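Notes for the Penry talk, 8/30/25

Slot is 18 minutes. Start without slides. Ask who has a machine at home that folds, wipes or tidies. Wait. Then ask who has been promised one.

Point one. A demo is a chore with the awkward bits taken out. When I went to Skirkthorpe in July I asked to see the same job done 100 times and was shown it 3 times, very nicely. Don't be rude about this. Do say it.

Point two - money. The Zurnico sales sheet talks about 900 parts handled per shift. Ask the room: handled by whom when one goes in crooked? Pause here, people like to answer.

Point three, the shop floor. Repair benches are harder than packing lines. Old desktop PCs are my test. Cables lie where they like, latches stick, and a memory slot wants a firm push in exactly the right place. A teenager learns it in an afternoon. Leave both slides up while I talk about cables. 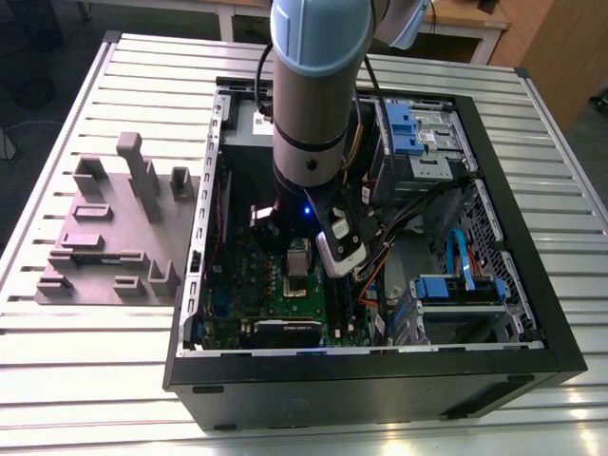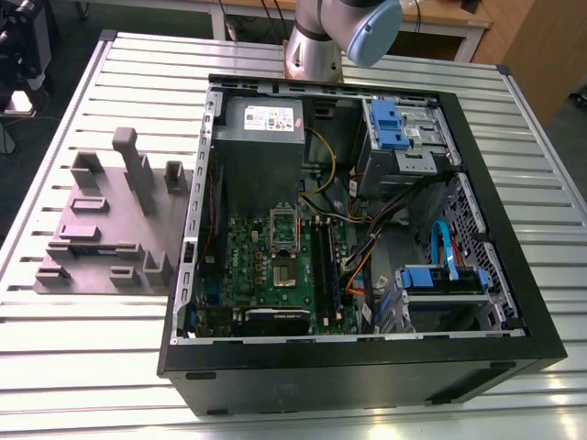

Expect pushback at this stage. At the Flototcombe run-through someone said I was marking too hard, that a machine which only does the dull half of a repair still saves a person's wrists, and that I would never hold a dishwasher to the same standard. Fair. My answer: a dishwasher doesn't need me standing next to it. Then take questions - keep the mic moving, and skip the pricing slide if we're over.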